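The woman who makes dogs' noses work for a living

The kettle is on when I arrive at the old chapel in Willton, and so is the radio, and there are four dogs asleep in a heap by the door who can't be bothered to get up. Their teacher can. She is across the room with her hand out before I have my coat off, already telling me about a spaniel.

"She found a clove-scented cotton bud inside a closed drawer on Saturday," she says. "Eleven months old! I nearly cried."

She has run scentwork classes in the chapel for six years now, and she still talks about them as if she'd started last week. Scentwork, for anyone who hasn't met it, is hide and seek for dogs. A smell is hidden somewhere in a room, or a car park, or a row of cardboard boxes, and the dog has to find it and let its person know. There is no heelwork, no jumping and very little shouting. Pensioners do it, and teenagers, and dogs with three legs.

She came to it by accident. Her old collie had bad hips and had been told to stop running, and he was taking it badly. "He was chewing skirting boards," she says. "He was miserable and so was I. Someone at the vet's in Plindville mentioned hiding his supper round the house, so I did, and he slept for five hours afterwards. I'd never seen him so pleased with himself."

Within a month she was hiding catnip in the airing cupboard. Within a year she had left her office job, sat her instructor's exams and taken on the chapel, with its cold floor and its wonderful, awkward corners. The first class had two dogs in it. Last year 137 passed through, and the waiting list for the beginners' course runs into spring.

I ask what people get wrong at first, and she laughs for quite a while.

"They help! They can't stop themselves. They know where the hide is, so they stand next to it and stare at it, and the dog thinks, oh, lovely, I'll just read your face then. So I don't tell them any more. I hide it before they come in, and they have to trust the dog, and some of them find that terribly hard."

The searches get more difficult as the weeks go on. The smell goes up high, or under something, or in among things that are far more interesting than a scrap of scented cloth. Toys, she says, are the great test of character. A dog that will sail past a plate of ham can come completely undone over a tennis ball, and it's a joy to watch one think about it and then go back to work.
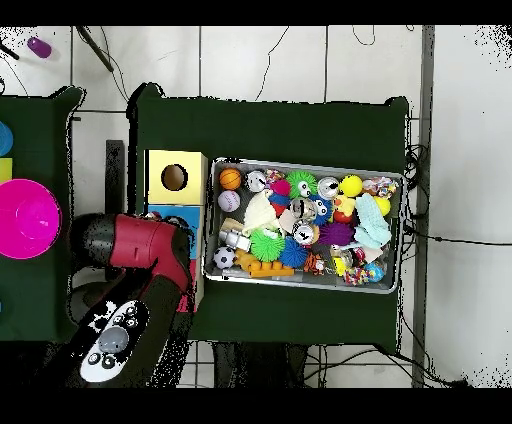 One regular, who has been bringing a terrier since the chapel opened, told me over tea that the distractions were what had got the two of them hooked, and that the first time the dog turned away from a squeaker to carry on searching, the whole class clapped.

The clapping is a house rule, more or less. Every find gets a cheer, however long it took. She is very firm that the dogs can tell. "Look at the tail on the way back to the car," she says. "That's a dog who's had a good day at the office."

We move outside, where she wants to show me what the wind does. She lights a smoke pen by the wall and we watch the thin grey line go along the brickwork, drop, curl back on itself and then shoot off over the hedge. I had imagined smell spreading out evenly, like a puddle. She is delighted that I'd got it wrong.

"Everyone thinks that! But it moves like water in a stream. It pools, it gets stuck behind things. So you'll see a dog going mad at the foot of a tree and the hide is on the gatepost, and he isn't being silly, he's found where it's collected. He'll work it back if you leave him be."

The trials season is what she's looking forward to now. The club at Fogh is putting on a weekend with vehicle searches, and she has nine handlers entered, several of whom swore on their first evening that they would never compete. The club's autumn event drew 500 people to watch, which amazed her. "It's a dog sniffing a van," she says. "And they were holding their breath."

She doesn't mind much about rosettes. There's a shelf of them in the kitchen, behind the biscuits, and she has to be asked before she'll bring any down. She would far sooner talk about the rescue lurcher who spent her first three classes under a chair. The lurcher's owner was ready to give up. In the fourth week the dog put her nose out, then her shoulders, and then walked the full length of the room to a box and stood there, trembling, with her tail going.

"I still get goosebumps," she says, and shows me her arm.

By four o'clock the afternoon group is starting to pull up outside and the heap by the door has finally come apart. She is already looking round the room for somewhere to put the first hide, and asks me to turn my back while she does it.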